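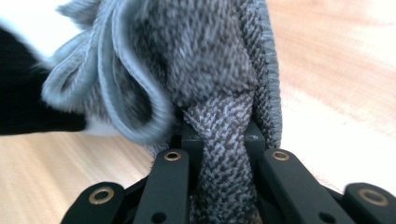

Workshop tips: recording knitwear with hand-held grippers

Posted Jun 6, 2022 by Krešimir Petek, Nustham workshop

These are working notes from the Tuncombe knitwear set, where people do small laundry jobs with a gripper in each hand and the recordings are used to train a policy for a two-armed robot. The set now holds 3656 recordings. Of those, 399 were thrown out at review, mostly for the same few mistakes. If you are starting a set of your own with socks, gloves, hats or sleeves, the points below should save you some sorting.

Before you start

Wipe the table and dry it fully. A damp patch makes wool drag and the cloth moves differently from one take to the next.

Trim your sleeves back or roll them. A cuff that hangs over the gripper ends up in the camera view and sometimes in the fingers.

Check the finger pivots for play. Hold the gripper closed and wiggle one finger sideways. If it clicks, change the bushing before you record anything. We lost most of a week in March to one loose pivot on the left-hand unit.

Pick lint off the inner faces with tape. Fuzzy yarn leaves fibers behind, and after 40 takes there is enough of it to change the grip. Don't use a solvent wipe on rubber pads. It leaves them slick for a while and then tacky.

Picking up

Start each take with the piece dropped, not laid out. Neat starts were our biggest error in the first batch. The policy trained on them did well on flat socks and could not begin on a crumpled one.

Go for a fold that already stands up from the table. If there isn't one, press down lightly with one closed gripper and push toward the other until a ridge forms.

Close slowly over the last bit of travel. Thick knits compress a lot, and a fast squeeze tends to shoot the cloth out of the fingers.

Take two layers only when the task calls for two. For opening a cuff, you want one. A double grab feels the same in the hand, so look before you lift.

Passing from one gripper to the other
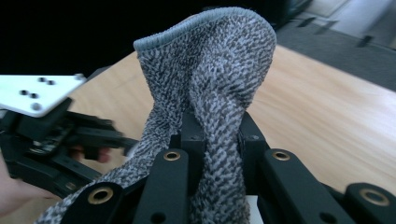

Handovers take more practice than anything else in the set, and new people should do six of them without recording first. The holding hand stays still and the other hand does the traveling. Choose a pinch that leaves the receiving gripper something to take. With the gray knit, the two clamping faces close below the cuff, which keeps the rolled rim up in the clear, and a long tail trails off to the side where the other gripper is reaching. Had the pinch been at the end of the tail, the cuff would hang down out of view.

Wait until the second gripper is fully closed, then count one beat before you let go. The overlap is useful in training. Takes where both grippers moved at once were hard for the policy to copy, and it dropped the piece more often.

If the cloth twists, leave it twisted and carry on. Shaking it out is a separate task and should get its own label.

Speed and view

Work at half the speed you would use with bare hands. Fast hands blur the picture and throw off the position tracking.

Keep a view of the table's far edge when you can. A plain tabletop with knit filling the rest gives the tracker little to lock on to. Witkowska's fix was a strip of patterned paper taped along the back of the table, and we still use it.

Light from one side is fine. Glare on a varnished top is a nuisance, so turn the table or pull a blind.

After the session

Watch every take once at double speed the same day. Mark slips, double grabs and early releases. Keep slips where the person recovered and finished the task. We threw those out at first, and putting them back helped more than adding new clean takes.

Note the yarn type and which piece it was. The Gastasico sorting sheet has a column for each. Worn, pilled pieces grip better than new ones, and you want both in the set.

Store the grippers open.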